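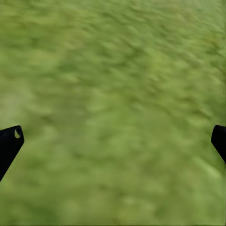 Every stop on a Janum virtual book tour gets inspected before it goes live, and for the Nastila tour the inspector is me. Each item is marked green, amber or red. Green is a generous category. It runs from pale lime to deep olive, with a good deal of smudging in between, much like the green at the top of this page, and several of the passes below are on the olive side. Hosts are asked to read the comments before writing to me about the marks.

TOUR STOP INSPECTION
Book: Nastila, by Beryl Dobson
Series: Inspector Grarkov, 3 (can be read as a stand-alone, according to the author)
Checked: 2018-05-01
Stops checked: 14

1. Title and author spelled correctly
Green.
One host had "Nastilla" in the headline and "Nastila" everywhere else. Fixed within the hour, with a very nice apology.

2. Synopsis matches the approved copy
Amber.
The approved copy stops at the ferry. Two hosts kept going. Please put the extra paragraph back wherever you got it.

3. No spoilers above the fold
Red.
"I never suspected the dentist" is a spoiler. So is "I suspected the dentist." Try a remark on the weather, which is excellent throughout.

4. Excerpt is 1,000 words or fewer
Amber.
Chapter 19 is not an excerpt. It is the ending.

5. Review copy disclosed
Green.
Wording varies. "I got this free and would have paid for most of it" meets the requirement.

6. Buy links open the right book
Red at first check, green at second.
Three links went to a cookbook. Ms. Dobson has asked for the name of the cookbook.

7. Giveaway form
Closing date shown: green.
Countries listed: green.
Entrant's email kept private: red on one page, where entries were being left as public comments. The form has been replaced and the comments removed. This is the one item on the sheet I will not be relaxed about.

8. Content warnings
Amber.
Needed for the drowning and the scene in the kennels. Not needed for Grarkov's singing, though I see the argument.

9. Cover loads on a phone
Green.
Slowly.

10. Author interview
Amber.
Lionel Pickering asked whether the Nwosu household in chapter two was based on real people, and printed the answer "No" followed by four paragraphs on who he thinks they are. The question and the answer may stay.

11. Tour schedule linked at the foot of the post
Green.

Reds have to be cleared before the post goes up. Ambers may be argued, by email, once. The next sheet will be for the paperback tour in September, and item 3 will be in larger type.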